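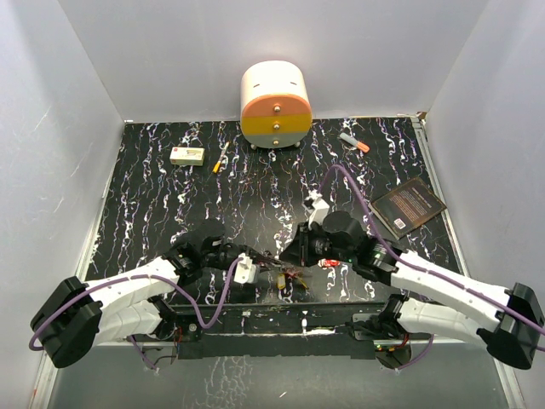

Battery life decides whether a wireless leak sensor is worth fitting to a district heating main. Bilar, a firm of 12 engineers, fits nodes at 70-metre spacing and lets each one sleep until its neighbour reports a pressure drop. Harriet Mahmoud, who wrote the routing code, explains its message queues as a unit of three stacked drawers — orange at the top for alarms, yellow for readings, grey for node status. The top drawer is always emptied first. In the November trial, 394 alarms reached the gateway, with a median delay of 195 milliseconds.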